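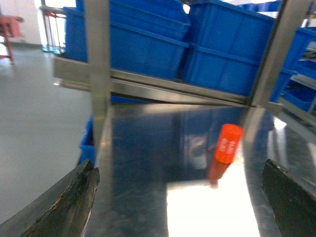

Kirkach Stainless Work Surfaces

Product overview

The Kirkach series is a range of freestanding and wall-fixed metal work surfaces for laboratories, clinics, commercial kitchens and teaching workshops. Each unit is built to order by Lumorora at its Stiltov plant and supplied fully assembled, with the exception of wall-fixed models, which are shipped with the brackets packed separately.

The top is formed from a single sheet of stainless steel, folded down at the front and sides and welded at the corners. The welds are ground and polished to match the surrounding surface. A sound-deadening layer is bonded to the underside of every top as standard.

Finishes

Two finishes are offered. The brushed finish has a fine, even grain running the length of the top and is recommended for areas of heavy daily use. The polished finish is easier to wipe down and is generally chosen for inspection and sample handling areas. It will show fine scratches sooner than the brushed finish, and customers should expect a network of light marks to develop during the first months of service. These marks do not affect the corrosion resistance of the steel.

Finishes cannot be mixed on a single top. Customers who require both are advised to order separate units and join them with the connecting strip listed under Accessories.

Sizes

Depth: 600 mm or 750 mm
Length: 1,000 mm, 1,500 mm or 1,800 mm
Working height: 900 mm, adjustable by 25 mm in either direction
Sheet thickness: 2 mm
Rear upstand: 78 mm, optional on all models

Non-standard lengths are available on request. A dimensioned drawing is issued for approval before any non-standard unit enters production, and the delivery period begins on the day the signed drawing is returned.

Frame and feet

Legs are square steel tube with a welded lower rail on three sides. The front is left open so that a stool or wheeled bin can be stored underneath. Threaded feet are fitted to all freestanding models. Locking casters may be specified in place of feet, although casters are not recommended where balances, microscopes or other sensitive instruments will be used.

Wall-fixed models must be mounted on solid masonry or on a reinforced partition. The purchaser is responsible for confirming that the wall is suitable. Lumorora can supply a loading sheet for review by a building engineer.

Cleaning and care

Wash the surface daily with warm water and a mild detergent, wiping in the direction of the grain on brushed tops. Rinse with clean water and dry with a soft cloth. Water left to dry on a polished top may leave mineral spots – these can be removed with a diluted vinegar solution.

Do not use steel wool, wire brushes or scouring powder. Chlorine bleach and cleaners containing hydrochloric acid will attack the steel and must not be left on the surface. If a spill occurs, flush the area with plenty of water at once.

Carbon steel tools and fasteners should not be left standing on a damp top. Small particles of iron can lodge in the surface and rust, and the resulting stain is often mistaken for a fault in the sheet. Light staining of this type can usually be treated with a stainless steel cleaner.

Accessories

Undershelf, fixed or adjustable
Single drawer with full-extension runners
Connecting strip for adjoining units
Removable front edge guard
Cable port with cover, cut at the plant
Grounding point for electrical bonding

Cable ports and grounding points must be specified at the time of order. Cutting or drilling the top after delivery will void the warranty.

Ordering and delivery

Requests for quotation should state the model, size, finish, accessories and delivery address. Standard sizes are normally dispatched within four weeks of order confirmation. Units are delivered upright on a pallet, wrapped, with a protective film on the top. The film should be removed within 30 days of delivery, as the adhesive becomes difficult to clean off after prolonged exposure to sunlight.

Orders for the Gulf region are handled through the Abu Hammour sales office. All other orders are handled from Stiltov.

Please inspect the goods on arrival and note any damage on the carrier's delivery receipt – claims for transit damage cannot be accepted without it.

Warranty

Tops and frames are covered against defects in material and workmanship for five years from the date of delivery. Drawers, runners and casters are covered for one year. The warranty does not extend to surface scratches, chemical damage or damage caused by incorrect mounting.

Contacts

Sales, Abu Hammour: Shahla Karimi
Sales, all other regions: Rigoberto Palacios
Technical drawings and special sizes: Ingeborg Plattner

Specifications last revised November 24, 2020.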